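Laundry room notes: water hardness and the new dosing settings

The two washing machines in the Brornton basement were descaled in November, and several residents have asked why their detergent now seems to behave differently. The short answer is that the old dosing marks on the drawers were set for softer water than the building receives. The supply was changed over when the Flaso main was relined, and the hardness at the tap is now in the band that most detergent packets call "hard". The marks have been redrawn to match.

Hard water carries dissolved calcium and magnesium. These react with soap to form a grey solid that does not rinse out well, and at higher temperatures calcium also settles on the heating element as scale. Modern powders contain a softening agent that ties up the minerals before they reach the cloth. Liquids usually contain much less of it. A load that came out clean with a small dose of liquid under the old supply may therefore come out stiff or dull under the new one.

The revised instructions are as follows. For a full drum of cottons, fill the drawer to the upper line. For a half drum, use the lower line. Do not go below the lower line, even for a small load, as the softening agent is then used up before the wash begins. Fabric conditioner should be poured to the maximum mark at most. Any excess siphons over during the first fill and is wasted.

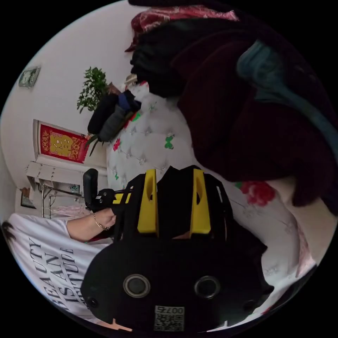
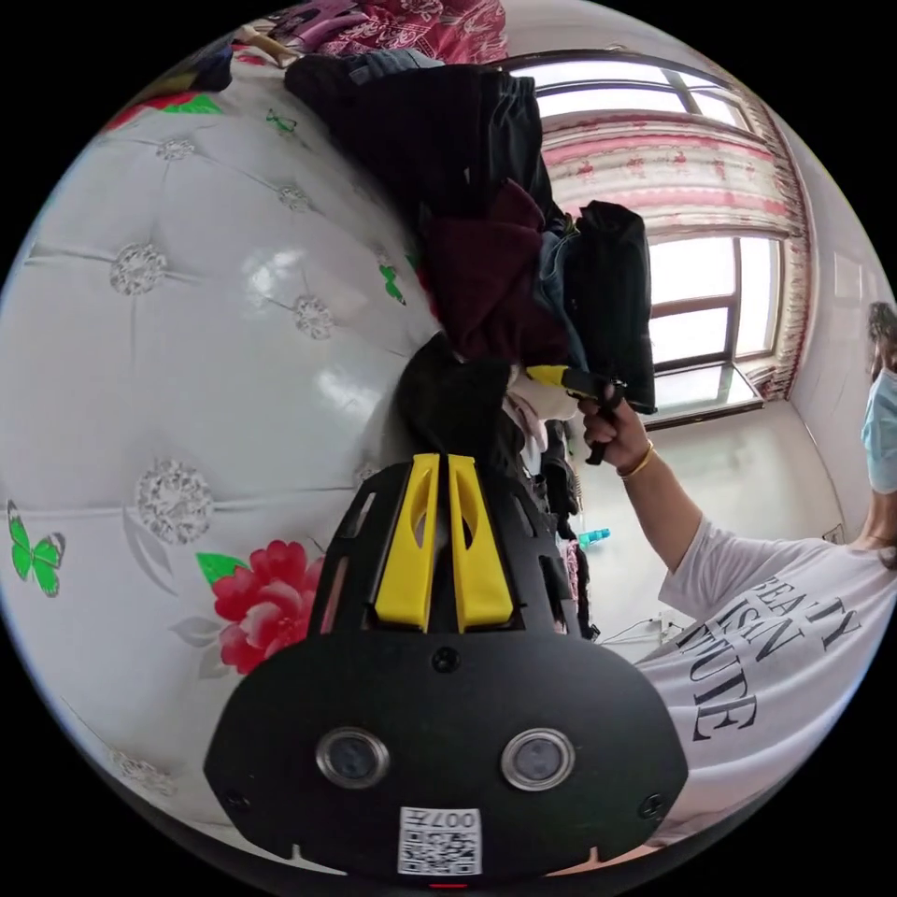
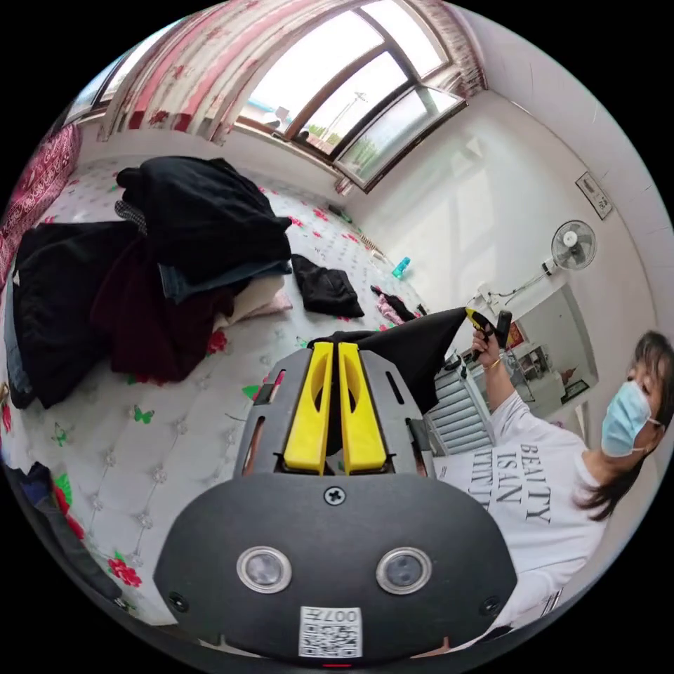

Dark fabrics show the effect of a wrong dose sooner than light ones. Mineral residue dries as a pale bloom, most visible along seams and folds, and is often mistaken for undissolved powder. The two can be told apart with a damp cloth: powder wipes away at once, while mineral residue smears and returns as the fabric dries. A black garment held stretched between two points gives a flat surface on which the bloom is easy to check under a good lamp. If residue is present, run a rinse cycle with no detergent before washing again.

The spin speed has also been altered. Both machines will now spin a cotton load at up to 700 revolutions per minute on the standard programme. The previous setting was higher and was putting wear on the drum bearings. Clothes will come out holding more water, so allow a longer drying time. The Vuna dryer has a moisture sensor and will adjust by itself on the automatic setting. The timed setting will not.

Please clean the lint filter on the dryer after each load. A blocked filter reduces the air flow and the sensor then reads the load as damp for longer than it is.

Faults should be reported to Triantafyllou, the service firm, by quoting reference 1794 and the code on the machine's display. Switching the machine off at the wall clears the code, so write it down first. If the door is locked with water in the drum, select the drain programme and wait until the lock releases. The laundry room key remains on the hook inside the meter cupboard.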